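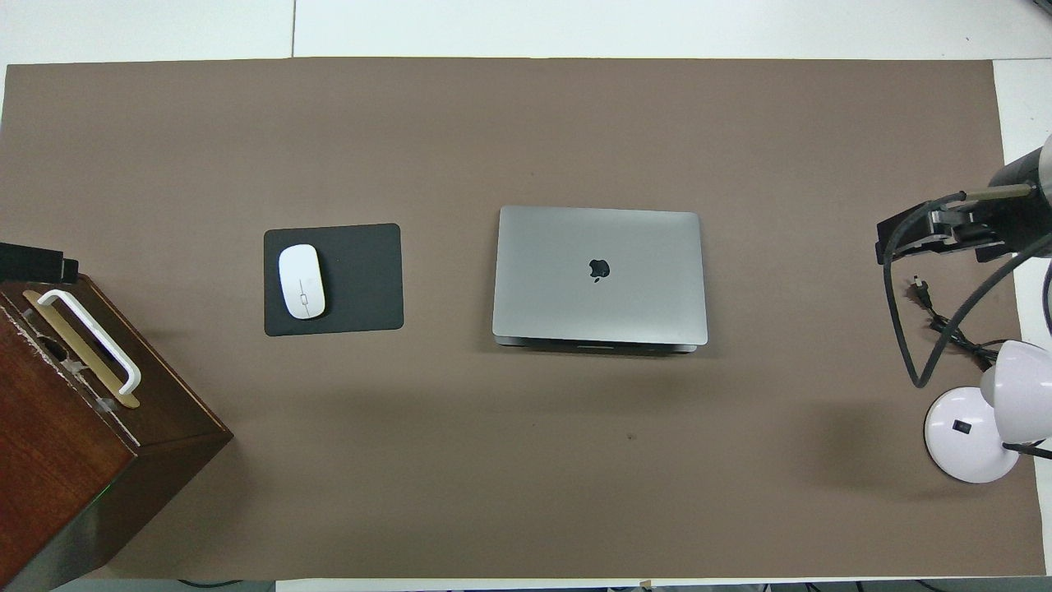 Brown paper down, laptop shut, mouse pad to the left.

Jan 8, 2021

I get more questions about the brown paper than about anything else on this page, so let's start the year with it. I buy a big roll of plain packing paper every October, before the mailing season makes it scarce at our hardware store, and by spring it's gone. I wrap maybe two parcels with it. The rest goes on tables, in drawers, under dripping things and around green tomatoes.

My table is white, and if you have a white table you already know. Coffee rings, pen marks, that gray smudge where your sleeve rubs all day. I used to scrub it with the baking soda paste my aunt swore by (fine on the sink, too scratchy for a tabletop, I dulled one whole corner before I stopped). Now I just lay a sheet down and change it when it looks sad. It's also a scratch pad! I've got phone numbers, half a chili recipe and the size of the bathroom window written on the current one.

A few things about laying it flat. Paper off a roll wants to curl back up, and it will do it with your cup on top if you let it. Roll it the opposite way first, tight, and leave it like that with a rubber band over lunch. Then a bit of painter's tape under each corner. Don't use packing tape, it pulls the finish off some tables and leaves goo on the rest.

If you do get goo, cooking oil takes it off. Rub it in with a finger, wait ten minutes, wipe, then dish soap. I've tried the orange stuff in the spray can and it works too, but it smells up the kitchen for a whole day and I'd rather have the oil.

Ironing out creases: yes, you can iron paper. Low setting, no steam, a dish towel in between. Ryan Tindall wrote in to say he uses the steam and gets better results. I tried it his way, Ryan, and mine cockled like a potato chip, so I don't know what you're doing differently. Maybe your paper is heavier.

Now, drawers. Cut the paper an inch too long front and back and fold the extra under. It stays put so much better with that double edge. For the spice drawer I do two layers, because cumin gets everywhere and then I can lift the top one out, fold it into a chute and tip the mess in the trash. Same trick for the toaster, by the way: put a sheet under it and you'll never again try to sweep crumbs off a counter with your hand while holding a plate.

Under the fridge drawers is another good place. Anika Abernathy uses old dish towels there and washes them every couple of weeks, and I think hers is probably the better system if you're on top of your laundry. I'm not, so paper it is.

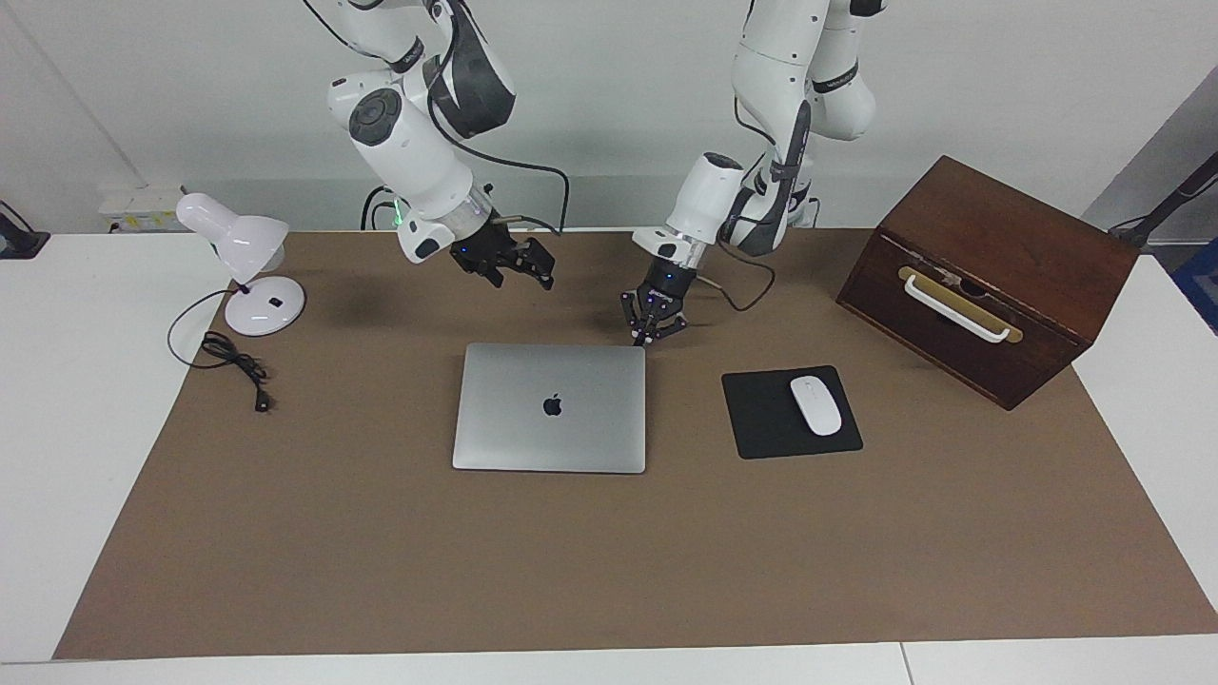
Crumbs bring me to cleaning a computer, which I put off for years. Shut it down first and unplug it. For the outside, a soft cloth that's barely damp, wrung out until you can't squeeze another drop from it, and then a dry one right after. Never spray anything straight onto it. The keyboard I do with a clean, dry paintbrush, one of the cheap inch-wide ones, brushing toward the edge with the thing tilted. You'll be appalled. For the narrow gaps I use a wooden toothpick with a light hand, and I stop well short of poking into any of the ports.

A mouse pad, the cloth kind, can go in the sink with lukewarm water and a drop of dish soap. Scrub with an old nailbrush, rinse until the water is clear, press it in a towel and lay it flat. It needs a full day to dry, more in winter. Don't put it on the radiator, mine came off shaped like a taco.

Back to paper! Green tomatoes: wrap each one on its own, stack them one layer deep in a box, and put the box somewhere cool. Check every few days and pull any that have gone soft. This fall I had 42 of them off four plants and we were eating the last ones in December. They aren't summer tomatoes, I won't pretend, but in a sauce you'd hardly notice.

Shoes, too. Wet boots stuffed with crumpled brown paper dry overnight, and you don't get the black ink on your socks that newspaper gives you. Change the stuffing once before bed if they're really soaked.

And windows. People say newspaper for windows and I've never gotten along with it. Brown paper is worse, it doesn't soak up a thing. Use an old T-shirt and a splash of vinegar in water and save the paper for something else.

Where not to use it: anywhere near a burner, obviously, and not in the oven in place of parchment. It isn't made for that and it will scorch. I also wouldn't wrap good silver in it for the long haul. Mine came out yellow in places after one winter, and I spent an evening with a rag and polish that I'd have liked to spend some other way.

When a sheet is done on the table, it has a second life. The clean parts get cut up for grocery lists (I keep a stack on a bulldog clip by the stove). The greasy parts go under whatever I'm painting or oiling next. Torn strips go in the compost, as long as there's no tape on them and no shiny coating. Wet them first or they'll blow all over the yard.

Next time I want to get into cast iron, because I have three letters here that all say different things about flaxseed oil and I've got a rusty skillet to try them on. If you have a method, send it along before I start sanding.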